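Packing Household Goods into Open Cartons
Guidance for residents preparing for a move, Pickering House

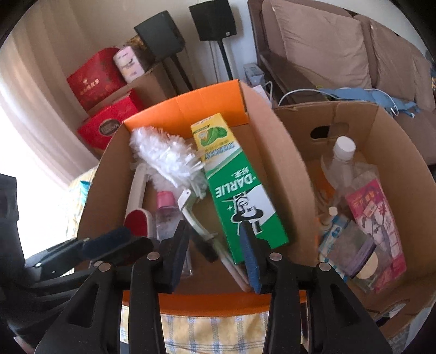 Mehrangiz Rashti asked whether bathroom supplies and cleaning tools may share a carton, as her own boxes were filling unevenly. They may, provided that everything in the carton is clean and closed.

A toothpaste carton and a fluffy duster, for instance, travel well together. The following procedure applies to all small household goods.

Before you begin
Set two open boxes side by side on a firm surface. Fold the flaps outwards so that they do not fall back over your hands. Write your room number on one side of each box, not on the lid. You will also need tape, a marker pen and a small supply of paper.

Step 1. Sort
Place goods for the bathroom and the cleaning cupboard in the first box. Keep the second for items that are awkward in shape or that you have not yet decided upon. Liquids are to be packed separately, upright and in a sealed bag.

Step 2. Place the long items
Long, narrow packets such as toothpaste may be laid flat or leaned diagonally from one wall to the opposite side. Leave toothpaste in its outer carton, as the tube alone is easily crushed. Should the packet stand higher than the walls, lay it down before closing the flaps.

Step 3. Add the soft items
Shake dusters out of doors before packing. A duster should lie beside firm goods -- never beneath them, where the head will flatten. Cloths and sponges must be fully dry.

Step 4. Fill and close
Fill any gaps with paper. No box should weigh more than 13 kilograms. Fold in the short flaps, then the long ones, and apply 2 strips of tape along the join.

Collection
Closed boxes should be left inside the door of the room by 4 p.m. on the day before the move. Those still open at that time will be taken on the next round. Labels and spare tape may be obtained from Hamidreza Mahmoudi at the front office.

Last revised April 7, 2023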